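Do house rules count as a standard for hand-held grippers?

Zallix
Our group writes its own good-practice sheet for hand-held gripper work in real bedrooms. Draft is 14 rules long and already argued over. Do we tidy the room first, or only the table? 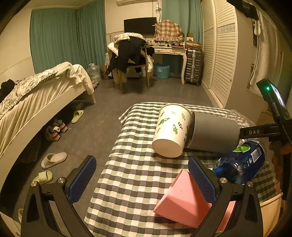 Bevex_fan
Only the table. Rule one on ours: leave the shoes on the floor and the clothes on the chair. Rule two: with two devices at one table, agree who reaches first. We got to 18 rules and people read four.

Ivell
Tidy everything. Looks nicer.

Frandsen
Please don't. Do check both finger pads before each session, and write down what's on the table, crumpled bottle included.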